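Small Racks, Light Tables: Sorting Out the Countertop Basket

The open wire basket is one of the cheapest pieces of storage a household can buy, and one of the least considered. Most are bought to solve a single problem, such as lids that roll or a sugar canister that migrates to the back of the shelf, and are then asked to solve several more. Over the past year Hetis, the housewares newsletter, logged 2274 reader questions on small storage. The largest group concerned racks that were the wrong size for what went into them.

What the rack does

A rack on a tabletop has two jobs. It sets a boundary, so that the items inside can be moved as a unit when the table is wiped. It also limits tipping, which matters more for tall, narrow containers than for low ones. A rail that reaches a third of the way up a canister will stop most accidental knocks. A rail lower than that works as a boundary only.

Wire has the advantage over a solid tray in two respects. Crumbs fall through, and the contents can be seen from the side. The drawback is the floor of the rack. Where the wires are widely spaced, a small round base can settle between two of them and lean. Check this in the store with the actual container if possible, or measure the gap and compare it with the base.

Round things in rectangular racks

A cylinder in a rectangular rack always wastes the corners. With one canister the loss is unimportant. With four it decides whether a fifth item fits. Kodach, which sells a line of kitchen canisters in round and square versions, gives the round body of its medium size a diameter of 100 millimeters. Two of those side by side need a rack with a clear inside width of at least 208 millimeters, allowing 8 for fingers.

The finger allowance is the figure most often left out. Containers packed wall to wall have to be lifted by the lid, and a domed lid offers little to hold. A gap on one side lets the hand reach the body of the container.

Placement follows the same logic. Lower a round container straight down, with the grip on its side and below the lid. If it comes in at an angle, the base catches the rail and the rack slides. On a smooth tabletop a light wire rack will travel a surprising distance before the container drops in. Hold the rack at one end, or put a thin mat under it. 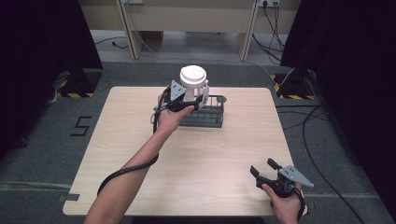

The table underneath

A white container and a dark gray rack both read clearly against pale wood, which makes a light tabletop a convenient place to sort before anything goes back in a cupboard. The surface needs some protection. Bare wire ends will mark a soft finish, and the marks run with the grain and are hard to sand out locally. Clurnon sells clear adhesive dots for rack feet. Felt also works but holds water if the rack is used near a sink.

Rounded table corners are kinder to hips and sleeves. They do take away a little usable area, so a rectangular rack should sit in from the corner with all of its base supported.

Vented containers

Containers with slots in the lower body are a separate case. They suit contents that need air, such as garlic or damp sponges, and are a poor choice for anything fine enough to sift out. In a wire rack the air can pass through both. Leave the slotted side clear of its neighbors.

Clean the slots with a narrow brush before washing the whole piece. Residue left in a slot hardens and is slow to soak off. The Qureshi bottle brush, catalog number 1856, has a tapered tip that suits this work, though an old toothbrush is nearly as good.

Buying order

Choose the containers first and the rack second. Set the containers out on the table in the arrangement you intend to use, measure the outside of the group, add the finger allowance, and look for a rack with that inside dimension. Manufacturers usually quote the outside dimension, so subtract the thickness of the wire on each side. A handle or end tab adds to the overall length and should be included when checking the shelf depth.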